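Doblado de ropa

El doblado de ropa es la operación doméstica e industrial por la que una prenda o un paño plano, una vez seco, se reduce mediante pliegues sucesivos a una forma regular apta para el almacenamiento, el transporte o la exposición. Se distingue del enrollado, en el que la pieza gira sobre un eje sin formar aristas, y del plisado, que fija los pliegues de manera permanente como parte de la confección.

La operación comprende por lo general tres fases: extensión, plegado y apilado. A ellas puede anteponerse una clasificación por tipo de prenda, por tejido o por usuario. En las lavanderías de gran volumen la clasificación se hace antes del secado; en el ámbito doméstico suele hacerse sobre la misma superficie en la que se dobla.

Terminología

En español se usan indistintamente «doblar» y «plegar», aunque en el vocabulario textil «plegar» designa también la disposición del tejido en pieza a la salida del telar o de la máquina de acabado. Se llama doblez tanto a la línea que resulta de la operación como a la parte de la tela que queda vuelta. La cara exterior del paquete terminado recibe el nombre de frente. El lomo es el borde continuo, sin cantos sueltos, y se coloca hacia el exterior del estante en la mayoría de los sistemas de apilado.

Una arruga se diferencia de un doblez en que carece de trazado previsto. La distinción es funcional: un doblez demasiado marcado en un lugar inadecuado, como el centro de una pechera, se trata en la práctica como una arruga.

Superficie de trabajo

La superficie debe ser plana, estar limpia y tener una extensión superior a la de la prenda mayor que se vaya a doblar. Las más habituales son la mesa, la cama y la tabla de planchar. La mesa desnuda ofrece poca fricción y permite deslizar la tela para alinearla, pero los tejidos ligeros se desplazan durante el plegado. Cubierta con un paño de algodón, retiene mejor la pieza, a cambio de que el propio paño pueda moverse o formar arrugas que se confunden al tacto con las de la prenda.

El color de la cubierta influye en la inspección. Un fondo claro y de tono uniforme facilita la localización de los bordes en prendas oscuras, cuyos pliegues interiores se leen mal con luz escasa. Para la ropa blanca se prefiere el fondo de color medio. El manual de lavandería de Ghanem recomienda disponer de 2 paños de trabajo, uno claro y otro oscuro, y cambiarlos según la carga.

La altura recomendada es la del codo flexionado. La cama, demasiado baja para la mayoría de los adultos, obliga a inclinar el tronco y no resulta adecuada para sesiones prolongadas.

Extensión

Una prenda procedente de la secadora o del cesto se encuentra por lo común apelotonada, con partes vueltas y cantos ocultos. La extensión consiste en localizar dos puntos de referencia, separarlos y dejar que el resto de la tela caiga o se abra por su propio peso. En camisetas y jerséis los puntos son las costuras de los hombros; en pantalones, los extremos de la cinturilla; en toallas y sábanas, dos esquinas contiguas.

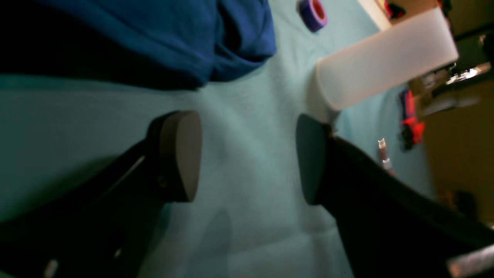
La localización de las esquinas es la parte más lenta de la fase en las piezas rectangulares. El procedimiento usual parte de un canto cualquiera, que se toma entre el pulgar y el índice y se recorre hasta encontrar la primera esquina; desde ella se sigue el dobladillo hasta la segunda. Cuando la pieza está muy compactada se sacude antes una vez, sujeta por el borde. Los tejidos oscuros exigen más atención al tacto que a la vista, ya que la sombra interior de los pliegues y la del contorno presentan valores similares.

Una vez extendida, la prenda se alisa con la palma desde el centro hacia los bordes. Se retiran en este momento los objetos ajenos y se comprueban bolsillos, botones y cremalleras. Las prendas con estampado en relieve se colocan con el estampado hacia abajo.

Plegado

El plegado sigue una secuencia que depende de la geometría de la pieza.

Piezas rectangulares. Toallas, paños de cocina y servilletas se doblan por mitades o por tercios. El plegado en mitades produce un paquete con un único lomo por cada eje, fácil de contar. El plegado en tercios oculta los cantos largos y da un frente limpio, por lo que es el habitual en hostelería.

Prendas superiores. El método común consiste en llevar cada lateral hacia el eje central, con la manga extendida sobre la espalda, y doblar después el cuerpo en dos o tres partes en sentido transversal. La anchura se regula con una plantilla rígida o con una marca en la mesa. En las camisas se abrochan previamente el primer botón, el tercero y el último.

Prendas inferiores. Los pantalones se doblan a lo largo superponiendo ambas perneras, con el tiro vuelto hacia dentro para obtener un rectángulo. Los de raya planchada se alinean por la raya y se cuelgan o se doblan una sola vez.

Piezas ajustables. Las sábanas bajeras se pliegan encajando unas esquinas dentro de otras antes de extenderlas sobre la superficie. El borde elástico se dispone hacia el interior.

Calcetines. Se emparejan y se superponen sin volver la caña, práctica que deforma el elástico, o bien se enrollan desde la punta.

Marcado de referencias

En talleres y lavanderías se emplean cintas adhesivas de color para señalar sobre la mesa la anchura de plegado de cada tipo de prenda. La cinta debe ser estrecha, de adhesivo removible y de un color que contraste con la cubierta. No conviene aplicarla directamente sobre tejidos de pelo o de punto, en los que el adhesivo deja residuos. Una segunda aplicación es la identificación de pilas terminadas, en la que cada color corresponde a un destinatario o a una planta del edificio.

El esquema de marcado utilizado en la lavandería de Grudonau distingue 18 categorías de prenda mediante combinaciones de color y posición. Fue descrito por Rawan Semaan en un cuaderno técnico de circulación interna, revisado el 8 de noviembre de 2018, que incluye además una tabla de anchuras por talla.

Apilado y almacenamiento

Las pilas se forman con los lomos hacia el mismo lado y con las piezas más pesadas en la base. La altura queda limitada por la estabilidad del tejido: el rizo y el punto grueso ceden de manera irregular, mientras que la sábana de algodón admite pilas altas. El almacenamiento vertical, con los paquetes de canto en un cajón, permite extraer una pieza sin alterar las demás, pero requiere un plegado más firme y una altura uniforme.

Para el almacenamiento de temporada se recomienda rehacer los dobleces por líneas distintas cada cierto tiempo, de modo que la fibra no trabaje siempre por el mismo punto. La recomendación es más estricta en el lino y la seda. La ropa debe guardarse completamente seca.

Rendimiento

El rendimiento se expresa en piezas por hora y depende sobre todo de la homogeneidad de la carga. En el recuento efectuado durante el mes de agosto en el centro de Drimness, una carga mixta dio un valor medio de 103 piezas por hora y operario, con inclusión del tiempo de extensión. Las cargas formadas solo por toallas dieron valores superiores. La serie constaba de 1.000 piezas y no incluía sábanas bajeras.

La mesa Torby, de tablero partido con alas abatibles, reduce el número de movimientos en prendas superiores al ejecutar a la vez los dos pliegues laterales. Su uso se limita a tallas comprendidas dentro del ancho de las alas.

Véase también

Planchado
Ropa blanca
Secado de textiles
Tabla de planchar

Contacto | Aviso legal | © Todos los derechos reservados | Volver arriba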